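**Lovar shared kitchen, fit-out and storage: minutes of the March meeting**

Start 2:10 p.m., meeting room 2.
Chair: Mahnaz Vahidi
Minutes: Natsumi Sugiyama
Also attending: one representative each from Wandeto (supply) and Muresier (surfaces)
Apologies: Millet (cleaning contract)

## 1. Minutes of the previous meeting

Accepted with one correction. Under item 4, "shelf liner" should read "drawer liner."

## 2. Open actions

- 2.1 Drawer liner cut and fitted. Closed.
- 2.2 Revised cleaning schedule from Millet. Not received. Carried over.
- 2.3 Label stock for the dry goods shelves. Delivered, wrong adhesive. Wandeto to exchange.
- 2.4 Kettle descaling log. In place beside the sink. M. Vahidi asked that entries be initialed. Closed.

## 3. Budget

Allocation for the storage line is $2,494. Committed to date: $1,433. No further orders are to be placed on this line before the cup storage decision under item 5 is confirmed in writing.

N. Sugiyama noted that the label exchange carries no charge. The Wandeto representative confirmed.

## 4. Surfaces

The gray tabletop shows pale blotches and scuffs. Muresier was asked whether these can be removed. The representative would not commit without a test on a small area and asked that no solvent cleaner be used before then. Agreed.

M. Vahidi asked whether the top should be replaced. Deferred until the test result is available. The wall behind the table needs no work.

## 5. Cup storage

5.1 The wire rack was reviewed against the present arrangement, in which cups are stacked inside one another on the shelf over the sink. Stacked cups stick together and hold water between them. The rack stores each cup separately, upside down over its own wire loop.

5.2 Points recorded on the rack:

- Gold-colored metal wire, rectangular base, three upright loops.
- Horizontal bar along the top, bent down at the left end.
- Open base. Drips go straight to the table. A tray or mat is required under it.
- Shiny finish. Millet to be asked whether the current limescale remover is safe on it.

5.3 Seating of cups. A cup set straight down over the loop covers most of it. A cup set down at an angle can rest high on the loop. Staff are to lower the cup until it stops and check that it does not rock before letting go. Natsumi Sugiyama to write this as a single line for the kitchen notice.

5.4 Capacity. One rack takes three cups, one per loop. The daily set is 6 cups, so two racks are needed. The Wandeto representative offered a taller model with more loops. Declined on height, as it would not clear the shelf.

5.5 Cup type. The light blue plastic cups stay in use. The 500 ml mugs are too heavy for this rack and remain in the lower cabinet. M. Vahidi asked for the mugs to be kept off the table altogether. Agreed.

5.6 Position. Against the wall, clear of the table edge. The exact place is to be marked after the surface test.

**Decision:** adopt the wire rack for the daily cups, two units, subject to written confirmation of the price.

## 6. Any other business

The dish towel hooks are loose again. Longer screws to be tried. The recycling bin lid was raised and left for the next meeting.

## 7. Actions

| No. | Action | Owner |
|---|---|---|
| 7.1 | Written price for two racks | Wandeto |
| 7.2 | Small-area test on tabletop | Muresier |
| 7.3 | Cleaning schedule and limescale remover query | Millet |
| 7.4 | Notice text, cup seating | N. Sugiyama |
| 7.5 | Tray or mat, two sizes to compare | M. Vahidi |
| 7.6 | Screws for towel hooks | N. Sugiyama |

Closed 3:05 p.m. Next meeting in April, same room.

## Attachment to item 5

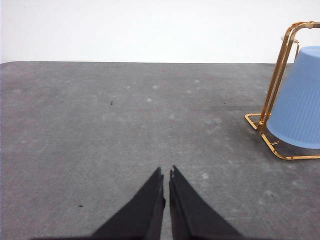
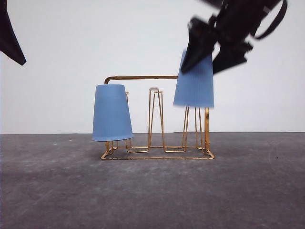
*Gold-colored wire rack on the gray tabletop. Second picture: light blue cups upside down on the left and right loops, middle loop empty.*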